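Booker Esposito builds screen props at Wekard, and his latest is a working hand lantern for the web series Fekadance. The shell is printed in 2 halves. "Resin was too brittle at the hinge," he said. "I went to PETG and thickened the wall."

The light comes from a single warm LED behind frosted acrylic. Sanding took longer than wiring. "You go up through the grits and stop before it turns glossy. Gloss shows on camera."

He weighed the finished lantern at 162 grams, battery included. The paint is a black base with graphite rubbed on the edges.

Related
Casting a Plivusora helmet
Foam blades that survive a shoot
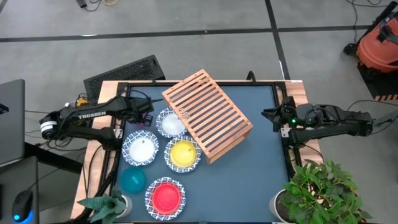

"The next version gets a screw-on base," Esposito said. "Glue was a mistake there."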